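Configurar tu objetivo de proteína en Bamia (parte 2 de la guía)

Si vienes de la primera parte, ya tienes la cuenta creada y el peso de partida metido. Ahora toca lo que de verdad me cambió a mí la manera de comer: decirle a la aplicación cuánta proteína quieres al día y dejar de mirar solo las calorías. Yo me pasé un mes entero desayunando galletitas "ligeras" y preguntándome por qué a media mañana me comía hasta las servilletas...
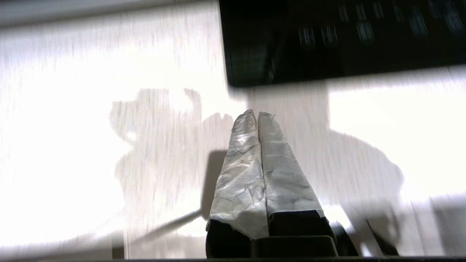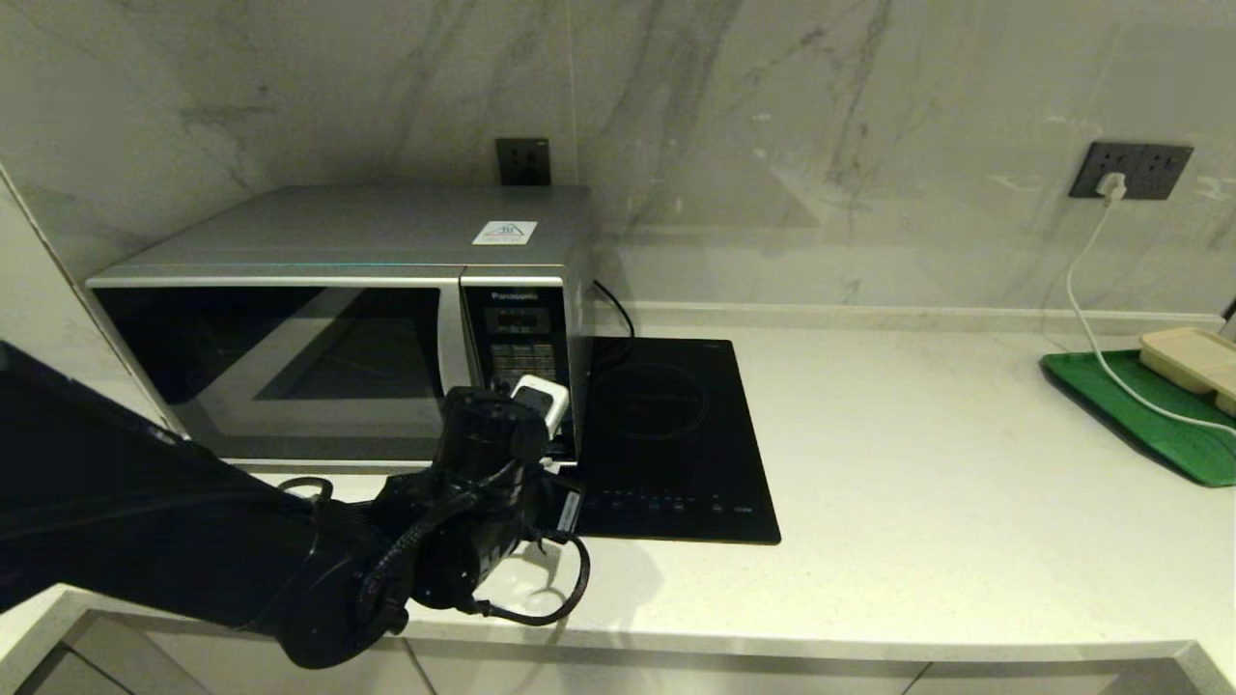

Karthikeyan Reddy me escribió después de la primera parte: a mí el objetivo me salía altísimo, imposible de cumplir, y era porque tenía el peso en libras y la aplicación lo leía como kilos. Revisad eso antes de nada.

Pues eso, gracias, Karthikeyan, lo pongo como paso uno porque a mí también me pasó (y tardé lo mío en darme cuenta).

Antes de empezar

Necesitas tu peso actual, una idea de lo que comes en un día normal y diez minutillos. Nada más. La báscula de cocina ayuda, pero puedes hacerlo con medidas caseras y afinar luego.

Pasos

1. Abre Perfil > Unidades y comprueba que pone kilos y gramos. Si lo cambias, cierra la aplicación y vuelve a abrirla, que a veces se queda con el valor viejo.

2. Ve a Objetivos > Macronutrientes. Por defecto viene marcado "Solo calorías". Desmárcalo y te aparecerán tres barras: proteína, grasa e hidratos.

3. Toca la barra de proteína y elige "Gramos fijos". Hay otra opción que va por porcentaje, y yo la dejaría en paz: si un día comes menos, te baja también la proteína y no te enteras.

4. Escribe tu cifra. La mía son 70 gramos, que es lo que acordé con mi dietista. No me copies a mí, por favor, que no sé ni cuánto mides ni cuánto te mueves.

5. Pulsa "Repartir por comidas". Aquí viene lo bueno. La aplicación te propone casi todo en la cena, así que arrastra un trozo hacia el desayuno. Yo lo tengo en 26 para comer y el resto repartido, con 12 reservados para la merienda, que es mi hora peligrosa.

6. Guarda. Si no ves la marquita verde arriba, no ha guardado, por mucho que el botón se haya puesto gris.

Nota: si importas recetas desde Fendance, la proteína llega por receta completa y no por ración. Entra en cada una, pon el número de raciones y dale a recalcular. Es un rollo, lo sé, pero solo se hace una vez.

Precaución: si tienes algún problema de riñón, estás embarazada o tomas medicación, no toques este objetivo por tu cuenta. Habla primero con quien te lleve. La aplicación no pregunta nada de esto y te acepta cualquier número que escribas.

Cómo apuntar los tentempiés

7. En la pantalla del día, pulsa el más y elige "Tentempié". No lo metas dentro de la comida anterior o el reparto del paso 5 no te servirá de nada.

8. Busca el producto y mira siempre las dos líneas pequeñas: proteína y azúcares. La ficha las esconde debajo de "Ver más". Con los paquetitos individuales que presumen de pocas calorías me he llevado varios disgustos aquí.

9. Si no aparece, créalo a mano con los datos de la etiqueta, usando la columna de 100 gramos. Luego pones lo que te has comido y ya hace él la cuenta.

10. Guarda como favorito lo que repitas mucho. Los míos son el yogur natural con nueces, el huevo duro y el hummus con zanahoria (¡no falla nunca!).

Nota: la base de datos está hecha en parte por usuarios, así que hay de todo. Un día me salió un queso fresco con 2994 calorías por ración. Si algo te chirría, compáralo con la etiqueta y pulsa "Corregir".

Si algo no cuadra

La barra de proteína no se mueve: seguramente has apuntado una comida rápida, de las que solo llevan calorías. Bórrala y apúntala con ingredientes.

El reparto se borra al cambiar de semana: mira que en Objetivos esté puesto "Todos los días" y no "Solo hoy".

Te pasas de proteína: tampoco es para angustiarse por un día. Yo miro la media semanal, en la pestaña Tendencias, y con eso me apaño.

En la parte 3 veremos los avisos y cómo callarlos a partir de cierta hora.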